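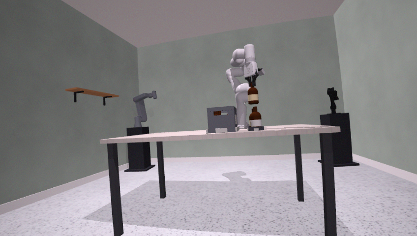 Hernán Nina would like the spring shorebird count at Windard Marsh to start an hour earlier, at 5 a.m., before the mudflats are covered by the tide. The request was among the written comments received on the draft survey protocol, and the Flandham Bird Survey has adopted it for this June.

The revised protocol applies to all 19 fixed count points between the Okafor dike and the north sluice. Each point will be visited twice during the month, with at least 9 days between visits. Observers will record every shorebird seen or heard within the point boundary over a ten-minute period. Birds passing overhead without landing are to be entered in a separate column and will not be included in density estimates.

Counts will be suspended in steady rain or when wind makes calls difficult to hear. A suspended count is repeated in full at the same tide stage.

"The earlier start gives us comparable tide conditions at the outer points," said survey coordinator Doaa Berrada. "Data from previous years will be kept as a separate series."
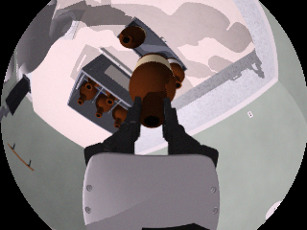
Registration and Data Entry

Observers may register for up to six points. Records are entered in Jurnier, the survey's online database, by 9 p.m. on the day of the count. Paper forms remain available at the Flandham office and must be returned within two days.

Point maps and tide tables will be sent to registered observers in advance of the first visit.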